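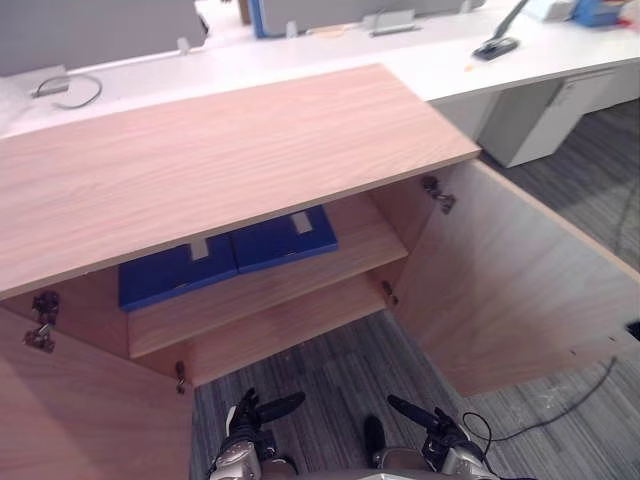 Two arms at an open cabinet, binders on the shelf. Head camera view.

Products > Manipulation software > Planning > Mallusow Reach

Mallusow Reach
Two-arm motion planning for cupboards, shelves and other tight openings

Planner and runtime in one package. Takes depth and color from the head camera, builds a model of the furniture, plans both arms together. Made for office and storeroom work: doors, shelves, flat items, things pushed back under a top panel.

Runs on the robot's own computer. No cloud account needed. Works with Balinow arm drivers out of the box, other arms through the generic joint interface (see Interfaces).

What it does

Articulated furniture. Doors are modeled as moving parts, hinge axis included, so an open door is an obstacle at the angle it's at now and gets updated when it swings. If a door gets bumped the plan is thrown out and redone. Default replan rate 3 per second, can be raised if you have the compute.

Overhang handling. With a steep head camera the top panel hides part of whatever is on the shelf. Reach marks that volume as unknown and keeps the fingers out of it until a wrist camera or a second head pose clears it. You can turn this off. We don't recommend it.

Flat item grasps. Binders, folders, trays, closed laptops. Looks for a graspable edge first, then tries a slide toward the front lip, then a two-handed lift. Order is set in the task file. Items touching each other are split by edge and label position, same-color neighbors included, but give it decent light.

Cable keep-out. Draw a tube around any cable on the gripper or wrist and the planner treats it as part of the arm. Slack is set per joint. Please do this step, most support tickets we get on new installs are a snagged cable.

Floor and base. Low cabinets put the arms close to the floor, so the floor plane is always on. Patterned carpet used to give false edges in 2.x, fixed, update your perception config if you copied it over from an old install.

Interfaces

Python and C++. Task files are plain YAML. Joint streaming at 100 or 200 Hz, pick one at startup, cannot be changed while running. Gripper commands are width plus force limit. Logs go to one folder per run and replay in the Rivadeneyra viewer (included, Linux only for now).

Needs

Two arms on a shared base, calibrated
Head camera with depth, wrist cameras optional
Linux, real time kernel for 200 Hz, not required for 100
Hand-eye calibration file, our tool or your own

In the package

Reach planner and runtime
Furniture model editor
Starter library, 437 cabinet and shelf models with hinge data. If yours isn't in there, measure width, depth, door swing and enter it by hand, or let the scan wizard take a first pass and correct it after
Rivadeneyra log viewer
Sample tasks: open door, fetch flat item, return item, close door

Limits, read before ordering

Glass doors are not supported. Drawers yes, but one at a time. Soft-close hinges work, the last bit of travel will be reported as a contact, set door_soft: true to quiet it. Doors that fall shut on there own need one arm to hold them, so you lose two-handed grasps on that side. Not a safety product. Keep your e-stop and your speed limits.

Licensing

Per robot, perpetual, 3 releases of updates included. Simulation seats are free with any robot license. Academic pricing through Prunosness, our reseller, same package and same support queue.

Upgrading from 2.x: task files load as is, calibration files need converting, run the convert script before first start. Back up your furniture models, the editor overwrites them wihtout asking. Fix is planned for August.

Trial license on request. Send arm model, camera model and a short log from your setup if you have one.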